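Overnight oats go sour before morning – is it the milk, the oats or me?

Jistero Kitchen Forum > Breakfast and Grains

rongrong_li
Posted 7:40 am

Hello everyone. I have been reading this board for a long time, but it is my first question, so please excuse my English if something is strange.
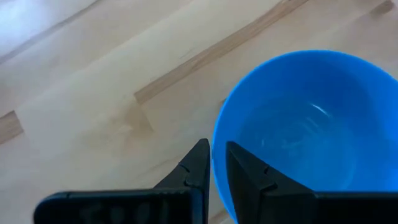 I make oats for my husband and myself every evening. My recipe is very simple: 100 grams of rolled oats, one grated apple, a spoon of chia seeds, a pinch of salt, and milk until everything is covered. I mix it at 9 pm and we eat before 7 am, so it stands for 10 hours. Until this June it always tasted fresh and a little sweet. Now, three mornings from five, it has a sour taste, similar to thin yogurt. It does not smell bad. My husband says he likes it more this way, but I am worried.

What I have changed: I buy the oats from Prerik now, in the big paper bag, and before I bought a small box in the supermarket. The milk is the same. The refrigerator is the same, but it is old and the door does not close with the same force as when it was new.

My mother made a similar porridge with millet and she left it sour on purpose, for two days, so I know that sour is not always spoiled. But I would like to decide it myself and not be surprised.

Thank you for any advice.
Rongrong Li

oatmonger
Posted 8:15 am

Welcome! It's the fridge. You answered it yourself with the door. Put a thermometer in a glass of water on the middle shelf, leave it overnight and read it before anyone opens the door for coffee milk. If it's above 40 F you have your answer.

BeckyBakes
Posted 8:52 am

I don't think it's the fridge, or not only. Grated apple is the thing I'd look at. I used to grate mine in the evening too and it went brown and tangy on me all the time, especially the tart green ones. Try one night with no apple and put it in at breakfast. Costs you nothing.

oatmonger
Posted 9:04 am

Apple tang and milk going off are two different flavors, though. She said thin yogurt. Nobody says yogurt about an apple.

BeckyBakes
Posted 9:11 am

People say yogurt about all kinds of things. My kids say it about sour cream. Acid from the fruit can also thicken the milk a bit, and that would feel like yogurt in the mouth even if the milk is perfectly good.

rongrong_li
Posted 12:30 pm

Thank you both. I did not think about the apple. The old apples are finished and now I buy a green kind, so this also changed, and I forgot to write it. I am sorry, I wanted to give all the facts and I left out an important one.

I have no thermometer for the refrigerator, but I will buy one. Is the cheap kind with the red line good enough, or is it better to have a digital one?

quietspoon
Posted 12:48 pm

The cheap one is fine. I've had mine for years.

A question about the bag from Prerik – does it say rolled, or does it say stabilized, or nothing? Most oats are steamed at the mill. If somebody is selling them raw, they soak very differently and they start to ferment much sooner. I make a sour oat drink from raw ones on purpose.

rongrong_li
Posted 1:20 pm

The bag says "rolled oats, whole grain, lot 1126" and how to store it. Nothing about steam. I will write to the shop and ask.

grainiac60
Posted 2:05 pm

I have to disagree with the general mood here. If milk has turned sour and you didn't plan for it, you throw it out. The mother's millet was a proper ferment, warm, with time, and she knew what she was doing. Milk in a weak fridge is a different matter. I had a very bad week once from a rice pudding that "only tasted a little sharp", and I don't joke about it anymore.

quietspoon
Posted 2:19 pm

Fair, and I wouldn't tell anyone to eat milk that went off by accident. I only asked about the oats.

oatmonger
Posted 2:31 pm

Agree with grainiac60. Also, how big is the batch and what is it sitting in? A deep batch cools slowly. If you make it with milk that stood on the counter during dinner, the middle can stay warm for hours, even in a good fridge. I split mine into jars.

rongrong_li
Posted 6:10 pm

The milk does stand on the table while we eat, yes. Sometimes for an hour, because we talk. I never counted this hour.

About grainiac60's opinion: I understand it and I think you are right for the milk. I will not eat the sour ones until I know the reason. My husband is not happy – he asked me if I could make it sour "officially". Perhaps later, with water and not with milk, as my mother did.

So my plan is this. Tonight I make it with cold milk directly from the refrigerator, the same oats and no apple. If it is fresh, tomorrow I put the apple back. If it is sour, I look for another cause. I will change only one thing each night after that.

BeckyBakes
Posted 6:25 pm

Cold milk AND no apple is two things, just saying :)

rongrong_li
Posted 6:33 pm

You are right, I am already breaking my own rule. Then tonight only cold milk, and the apple stays.

rongrong_li
Posted 7:05 am

First result: with cold milk and with the apple, it is less sour, but I can still taste something. My husband could not taste anything. The Prerik shop answered very quickly that all their rolled oats are steamed, so quietspoon, it is not this. Tonight no apple.

BeckyBakes
Posted 7:22 am

My money is still on the apple.

oatmonger
Posted 7:30 am

And mine on the fridge. Did you get the thermometer?

rongrong_li
Posted 7:41 am

Not yet, I will go after work. I will write the number here tomorrow.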